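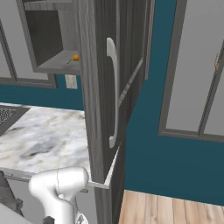

Fernura opens its practice kitchen to paying customers

Aug 2, 2018 — Fernura, the simulation shop run by Anneli Hirvonen and Jarmo Koivisto, has put its first product on sale. It is a kitchen. You can't cook in it, and the marble counters won't add a cent to the value of your house, but you can send a robot arm in there all night and the neighbors will never hear a thing.

The package is called Drandgate and is sold by subscription to labs and small robot makers who want to try out household chores in software before letting real hardware near real cabinets. Buyers get the rendered room, a white arm to work in it, and a list of 100 tasks that read like notes left on a refrigerator by a very patient parent. Open the upper cabinet. Take out the orange thing. Close the upper cabinet. Task 611 is on there too, which puzzled early customers until Koivisto explained that the numbers come from a much longer list and he had not gotten around to fixing them.

"People ask for the backflips," Hirvonen said at the launch. "Then they try a cabinet door and we don't hear from them for a week."

Doors are the main selling point. They swing on hinges, they have long handles, and once open they stand in the way of whatever you opened them for, just like at home. The arm has to work out where to put itself, and the software keeps a record of every bump for anyone with the stomach to read it.

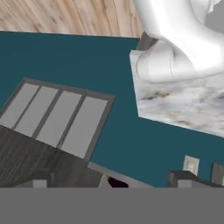 Views can be switched while a task is running, and subscribers can save them for later. Paora Merrick, who tested an early version for the appliance maker Pelkonen, liked this feature best and said he had spent most of an afternoon learning how many wrong ways there are to approach a countertop. His one complaint was the manual, which covers installation in two pages and the color of the walls in three.

The basic plan allows 2 users and 100 hours of running time a month. Larger teams are asked to call, and Lauri Riihimäki, who answers the phone, is said to be open to bargaining before lunch.

A rival package, Grumallow, has been promised since April and will include a laundry room. Its developer, Wouter Meijer, would not give a release date but confirmed that the folding is not going well.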